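**Tremton Adult Evening Classes -- progress report, April 2026**

Enrollment for the spring term closed at 598 learners, against a planned 570. The Berkanance grant paid for 11 new courses, and 29 tutors are now under contract. Bookkeeping and basic electrical work filled first. Conversational Portuguese was moved to a larger room. 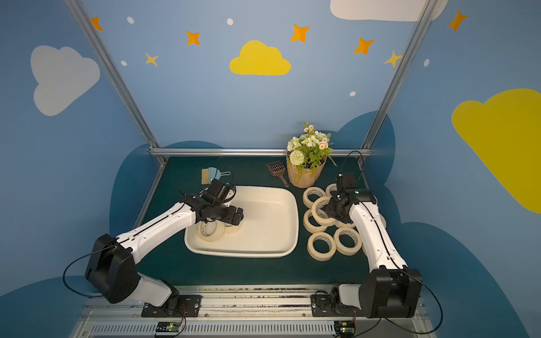
Roswitha Zwahlen wrote in reply to the draft that the fee waiver should be reported separately, as several learners had asked how it was decided. The waiver has gone to 60 learners to date -- most of them in the bookkeeping course -- and a full table will follow in August.

Spending remains within budget. The second payment is requested on the agreed terms.

Dwynwen Hughes
Program Manager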